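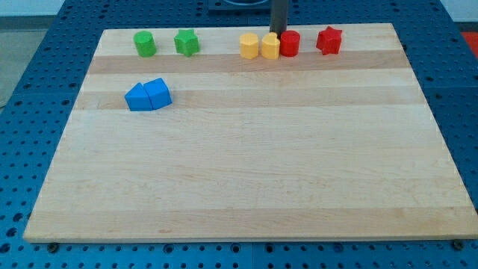 A maple-toned board made of glued strips, with a few toy blocks on top.

Wood Boards and Counters: Common Questions

Which oil should I use?
Food-grade mineral oil is what we send out with every Kravets board. Olive oil and other cooking oils go sticky and start to smell after a few months, so keep them off the wood. Our Tiltus board cream is the same mineral oil with beeswax added. Use either one, or the oil first and the cream the next day.

How often does it need oil?
Once a week for the first month, then whenever the surface looks dull or water stops beading. In a house with the heat on all winter that can mean every three weeks.

Why are some strips darker than others?
Boards are glued up from many pieces, and wood varies from tree to tree and even within one plank. We don't stain anything to match. The difference usually softens with age. If you want the most even color we can manage, write "close match" in the order notes and Orysia Nazarenko in the Nenton shop will pick the strips by hand. It adds a week.

Can it go in the dishwasher?
No. Wash it with warm water and a little dish soap, wipe it, and stand it on edge until both sides are dry. A board left flat on a wet counter will cup.

Mine has already cupped. Is it ruined?
Probably not. Lay it hollow side down on a damp towel overnight, then check it in the morning. Small warps often come out this way. Cracks along a glue line are different — send us a photo before you try anything.

How do I get rid of scratches?
Sand with the grain, 100 grit for deep cuts and 400 to finish. Wipe off the dust and oil it twice.

Do you sell replacement feet?
Yes. Part 3072 fits boards with rubber feet, and part 3511 fits the older screw-in type. Both ship from our Rusent warehouse.

Can I return a custom size?
Only if it arrives damaged or cut wrong. Stock sizes can come back unused until the end of the month after delivery — a board delivered in September can be returned through October.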